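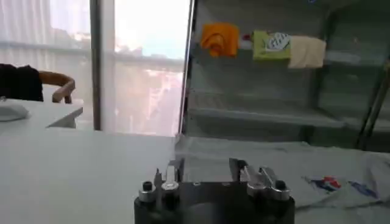
Pliage du linge – questions fréquentes

Dernière mise à jour : juin

Cette page concerne la formule Prernovmont (linge propre rapporté plié, en sac) et les dépôts aux points Ivov et Denach. Pour les draps et le linge de restauration, voir la page Lauritsen.

Quels vêtements acceptez-vous au pliage ?

T-shirts, polos, pulls fins, pantalons, jeans, shorts, pyjamas, sweats avec ou sans capuche. Les chemises sont acceptées aussi, mais elles sont rendues pliées et non sur cintre. Nous ne prenons pas les vestes doublées, les robes longues, les pièces à sequins ni la lingerie.

Le linge doit-il être lavé avant le dépôt ?

Oui, lavé et complètement sec. Un sac qui contient une pièce humide est mis de côté et vous recevez un message pour venir le reprendre. Nous ne faisons pas de séchage au point Denach.

Faut-il vider les poches ?

Oui. Un mouchoir oublié se retrouve en miettes sur tout le sac. Pensez aussi aux clés et aux pièces de monnaie, qui marquent le tissu une fois la pile serrée. Les objets trouvés sont placés dans une enveloppe agrafée au bon de retrait.

Dois-je retourner les vêtements à l'endroit ?

C'est préférable. Une pièce reçue à l'envers est rendue à l'envers, sauf si vous avez coché l'option correspondante sur le bon.

Comment les pantalons sont-ils pliés ?

Le pantalon est d'abord étendu à plat sur la table, dans toute sa longueur. On aligne les jambes, on lisse depuis la ceinture vers le bas, puis on rabat une jambe sur l'autre. Les ourlets doivent tomber l'un sur l'autre avant de continuer, sinon le décalage se voit sur la pile. Ensuite deux plis dans la longueur pour un jean, trois pour un pantalon souple.
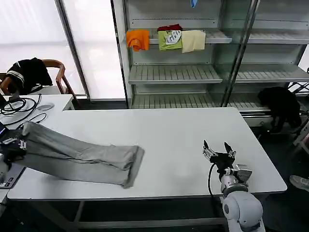 Pantalon gris clair posé en travers de la table, ourlets encore repliés.

Et les pantalons de jogging avec élastique en bas ?

Même méthode, mais sans chercher à aplatir l'élastique. On plie un peu plus haut que la cheville et on laisse le bas à l'intérieur.

Faites-vous le pli de repassage sur les pantalons habillés ?

Non. La formule comprend le pliage seul. Un pli déjà marqué est suivi quand il est visible, mais il n'est pas refait.

Comment sont pliés les T-shirts imprimés ?

Un T-shirt se plie en rectangle : un côté rabattu avec sa manche, puis l'autre, puis le bas ramené vers le col. Pour les modèles imprimés, nous essayons de garder le motif sur une partie plane. Sur ce T-shirt gris clair, les deux petits personnages imprimés sont près du milieu, mais un bourrelet s'est formé sur le bord gauche et en bas. Dans ce cas on rouvre le côté, on tire légèrement le tissu vers l'extérieur et on recommence le pli. Si le bourrelet reste dessous, la pile penche dès le quatrième ou cinquième T-shirt. 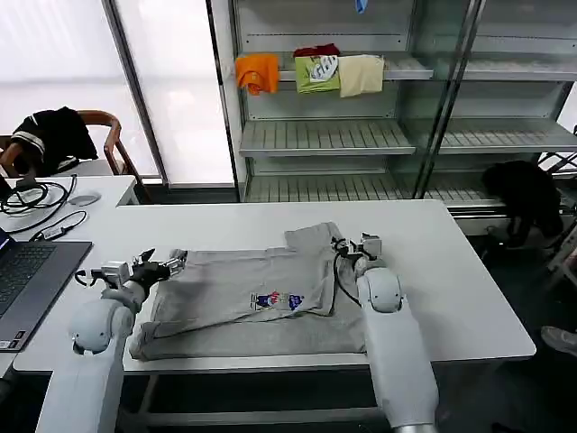
La taille du rectangle fini dépend du rangement auquel il est destiné. Par défaut nous plions pour une étagère, c'est-à-dire assez large et en deux épaisseurs dans la hauteur. Pour un tiroir où les vêtements sont rangés debout, il faut un pli de plus. Un T-shirt chiffonné au départ, avec des faux plis qui courent sur tout le devant comme sur le modèle gris, gagne à être lissé à plat avant ce dernier pli, faute de quoi il s'ouvre dans le tiroir. Indiquez « tiroir » sur le bon si c'est ce que vous souhaitez.

Le motif imprimé risque-t-il de coller ?

Cela arrive avec les impressions épaisses quand elles sont pliées face contre face et laissées longtemps au chaud. Nous plions dos contre dos. Pour les impressions très brillantes, signalez-le et une feuille de papier de soie sera glissée dans le pli (supplément indiqué sur la grille).

Quel est le poids maximum d'un sac ?

Le petit sac va jusqu'à 2000 grammes, le grand jusqu'à 4000 grammes. Au-delà, le contenu est réparti sur deux bons. La pesée se fait au dépôt, sac compris.

Puis-je mélanger le linge de plusieurs personnes ?

Oui, mais tout sera rangé par type de vêtement et non par personne. Si vous voulez des piles séparées, utilisez un sac par personne.

Dans quel ordre les piles sont-elles rendues ?

Les pantalons en bas, puis les sweats et les pulls, les T-shirts en dernier. Les chaussettes sont groupées par paires dans une pochette à part. Une chaussette seule reste dans la pochette, elle n'est pas jetée.

Quels sont les horaires ?

Dépôt de 8 h à 18 h 30 au point Ivov, de 9 h à 17 h au point Denach. Le retrait se fait au même endroit que le dépôt. Un sac déposé avant 10 h est prêt le lendemain à partir de midi.

Comment retirer mon sac en dehors des horaires ?

Au point Ivov uniquement, par le casier. Le code figure au bas du bon, sous le numéro à quatre chiffres (par exemple 3561). Ne confondez pas les deux – le numéro de bon n'ouvre pas le casier.

Il manque une pièce, que faire ?

Gardez le bon et écrivez-nous dans les sept jours en précisant la couleur, la taille et la marque si vous la connaissez. Une description du motif aide beaucoup pour les T-shirts. Les pièces non réclamées sont conservées trois mois au point Ivov.

Un vêtement est revenu froissé.

Les fibres comme le lin reprennent des plis dans le sac, même bien pliées. Pour les autres matières, rapportez la pièce avec le bon et le pliage est refait sans frais. Évitez de laisser le sac fermé plusieurs jours dans une voiture.

Je n'ai pas trouvé la réponse à ma question.

Utilisez le formulaire de contact, rubrique « Prernovmont – pliage », ou demandez au comptoir du point Denach.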